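Grendgate Two-Arm Demonstration Kit

Teach a learning system a household job by doing it yourself. An operator guides both arms through the task and the kit stores every attempt as a separate episode – joint positions, gripper state and head camera together.

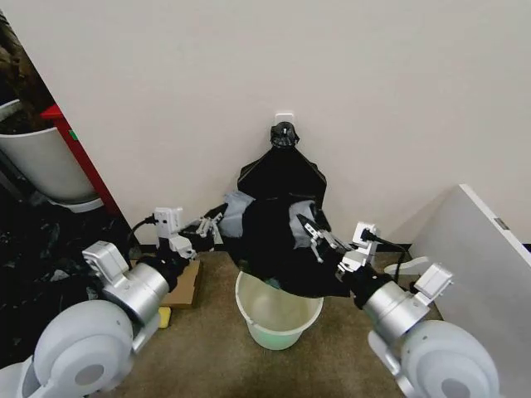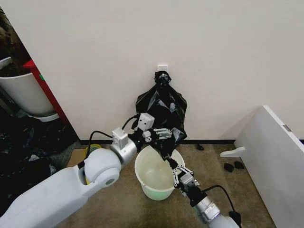 Both pictures: black bag on a wall hook, with a pale green bucket underneath.

Cloth, film and bags are hard to script, so the Ciltau recorder is set up for long runs of the same job. Poor attempts can be flagged and kept apart from good ones.

What you get
Two arms with parallel grippers
Head camera and mount
Ciltau recorder, 300 episodes per storage card
8 ready-made task sheets, bag and bucket included

Files open in Flistlow without conversion. Spare gripper fingers are sold separately – see part 41.

Page updated 1/4/20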